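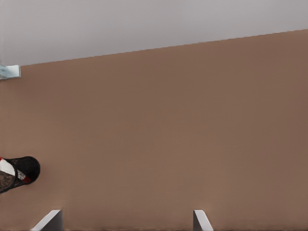 棕色在下,浅灰在上。

今天想慢慢聊一件事,会发好几条,大家泡杯茶再看吧。俱乐部要不要在球衣上印标语,这两周群里吵得厉害,我也憋了一肚子话。

2/ 先交代一下,我看Kneath女足看了好多年,从她们还在Tasent那块坡地球场踢的时候就跟着跑。那会儿胸前什么都没有,后来才有了Previmex的赞助。所以说到球衣,我是真有感情的,啰嗦一点请多包涵。

3/ 这次的起因大家都知道:队长Ebony Lockyer赛前戴了一条自己缝的袖标,上面写着“同场同酬”。联盟罚了俱乐部200镑,理由是“未经批准的文字”。第二天球迷就分成两边了。

4/ 反对的朋友我也认识好几位,都是好人,下雨天会把伞让给你的那种。他们说,上了一星期班,就想安安静静看90分钟球。这话我听得进去,我自己也常常这么想。

5/ 可是呢,球场什么时候真的安静过?赛前奏乐、默哀、给老兵鼓掌,哪一样不是在表态?只是这些我们从小看惯了,就不觉得了。

6/ 而且Ebony说的是她自己的工资条啊!全队26个人,大半白天还有别的工作,训练完赶末班车回家。她要是连这个都不能说,那还能说什么呢?

7/ 我倒是对另一件事有点担心。听说Galtus想把这句话印成官方纪念款,下赛季开卖。袖标是她一针一针缝的,变成货架上的东西,味道就有点不一样了。要卖也行,钱最好进球员的口袋,账目也请公开。

8/ 上一个主场来了2,047位观众。Ebony出场的时候,我旁边的大叔(他是坚决反对标语的!)照样站起来给她鼓掌。我看了心里挺暖的,意见不同,还能坐一排。

9/ 联盟说5月会重新讨论这条规定,在那之前可以写信提意见。我的信写了三页,删到一页半,还是太长,哈哈。想写的朋友可以私信我要地址,赞成反对都欢迎。

10/ 先说到这儿,锅里还炖着汤。评论我晚上慢慢回,大家说话客气点哦。

2019年2月17日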